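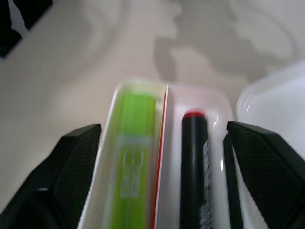
Ciditz pick-and-sort: README for our club's gripper data

Hi! If you found this folder you are either in our robotics club, thinking of joining our robotics club, or you searched for something else and got very lost. I wrote this file in December after the third person asked me which folder was the good one. (It's "clean". Use "clean".)

What's in the folder

There are 398 episodes in total. One episode is one try at moving one thing from the table into a compartment, or out of a compartment and back onto the table. Every episode has the wrist camera video, the joint positions, the gripper opening, and a short text label that one of us typed in by hand. The labels are all lower case and there are typos. I fixed the ones I noticed. "marker" is spelled "maker" in a bunch of the early ones and I left a find-and-replace script in tools/ that takes care of it.

The split goes like this:

clean/ is everything we'd be happy to train on
rough/ has drops, slips, bumps, and one long episode where the arm just sits there thinking
held_out/ is 28 episodes we don't train on, please please don't train on them

The project name is Ciditz. It doesn't stand for anything. We needed a repo name before the meeting room closed.

The task

Our competition (the Dumley Open, student division) gives you a white two-compartment box and a pile of desk stuff, and the robot has to put each thing where the judge's card says it goes. You get points for each item that ends up in the right side and you lose points if you knock the box over. Markers turned out to be the annoying ones. They roll, they stand up when you want them lying down, and the gap between a marker and the compartment wall is tight for our fingers. Boxy things are much nicer to us.

We added grip texture to both fingers after the first practice round. The older smooth fingers are in a drawer somewhere, and episodes recorded with them are tagged fingers=smooth in the metadata. If you mix the two sets your policy will squeeze too hard, so filter on that tag first. I lost a whole evening to this!

How we recorded it

The arm is a Trodura that the club has had for longer than I've been a member. One person drives it with the leader arm and another one types labels and resets the table. We swapped jobs whenever somebody got bored, so the driving style changes a lot between sessions, and you can really tell in the plots. Some of us go in slow and straight. Some of us (me) swoop.

Lighting is whatever the room was doing. We recorded in the afternoon and in the evening, and the shadows on the table move all over the place. At first I wanted to redo the worst ones, but the policy trained with the mixed lighting did better on practice day, so they stayed.

Things that will trip you up

The wrist video gets blurry when the arm moves fast or when an item is swinging. Don't throw those frames out automatically. I tried a blur filter and it deleted most of the actual placing, which is the part you want.

Printed text on the items mostly can't be read at this resolution. If your plan is to have the model read labels, this isn't the data for it.

The gripper opening is logged as a raw number, where 0 is closed and 3,000 is all the way open. Divide it yourself. The loader in tools/ does it for you, but only if you pass normalize=true, and the default is false, and yes I know.

Two of the held-out episodes have no joint data for the last second or so. They play fine as video.

Training

We used the Calvo starter code with almost no changes. Our config is in configs/club.yaml. It runs on the lab desktop overnight, and on my laptop it makes a noise I didn't like, so I stopped. If you change the camera crop, change it in both places (the config and the loader), otherwise it trains without any complaint and then drives the gripper straight into the partition.

Want to add episodes?

Yes please! Make a new branch, put your stuff in rough/ first, and ask for somebody else to watch it before it moves to clean/. Put the box back on the tape marks before you start. Write down which fingers are on the arm. Same label style as the others, verb first, like "put marker in right side".

Still to do

More episodes with the box rotated
A proper script for checking labels
Left-side marker placements, we're short on those
Rename rough/ to something kinder

You can use all of this for class projects or your own club. Tell us if you get markers working better than we did, I would love to see the video.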